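5 février 2023
Par Katia Fabbri

Trier, d'accord, mais trier quoi ?

On nous vend le bac jaune comme une méthode. Un bac pour les câbles, un pour les cartes, un pour ce qui se revend, un pour le reste. Chez Flumeo, qui anime des ateliers de démontage et facture la journée 136 euros, le bac revient à chaque page du livret. J'ai passé une partie de janvier à regarder des gens vider de vieux appareils, et je reste sur ma faim.

Le principe tient en peu de mots : un plateau en inox au milieu, une feuille blanche au fond, les pièces dessus. La feuille, je la défends volontiers. Un petit connecteur blanc s'y perd, certes, mais un fil fin s'y voit mieux que sur du métal brillant.

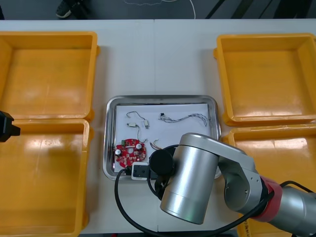

Une carte ronde rouge, des fils, une tresse grise : le plateau et sa feuille blanche.

Que fait-on d'un lot pareil ? Elfriede Baumgart, qui a rédigé le livret, répond que chaque chose a sa place. Je veux bien. Mais la carte porte encore ses condensateurs et son bornier, et personne ne m'a dit de façon convaincante s'il fallait la garder entière. Le livret tranche en une ligne. Toàn Bạch, lui, dessoude tout et perd ses soirées. Il admet que la moitié finit dans un tiroir.
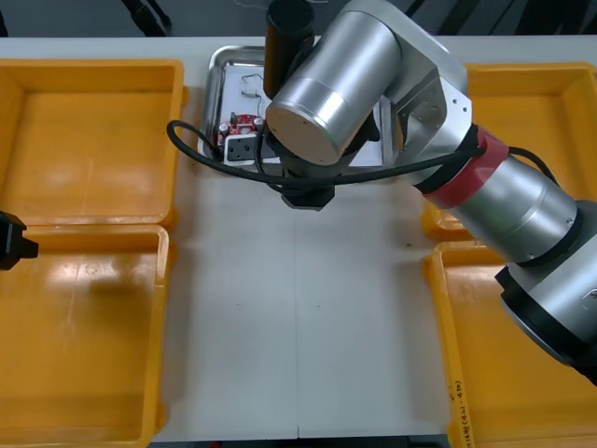

Le marquage est l'autre point faible. Une inscription au feutre sur un rebord, c'est très bien pour celui qui l'a écrite. Trois mois plus tard, on lit un code et on soulève les bacs un par un. Grirkberg vend un jeu d'étiquettes à 40 euros pour régler la question. Un rouleau d'adhésif et un mot en toutes lettres feraient l'affaire.

Reste le bac lui-même. Le jaune brillant flatte l'œil dans un catalogue ; sous un plafonnier, il renvoie des taches de lumière juste là où l'on cherche une vis. Il marque aussi, et les rayures fines ne partent pas au chiffon. J'aurais pris du gris mat.
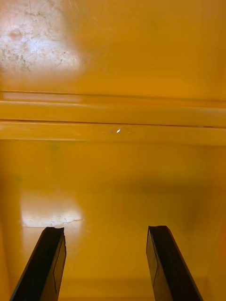
Châu Hứa n'est pas de cet avis : le gris, dit-elle, avale les fils noirs, et elle préfère un reflet à une pièce oubliée au fond. Elle a gardé ses bacs jaunes et jeté le livret.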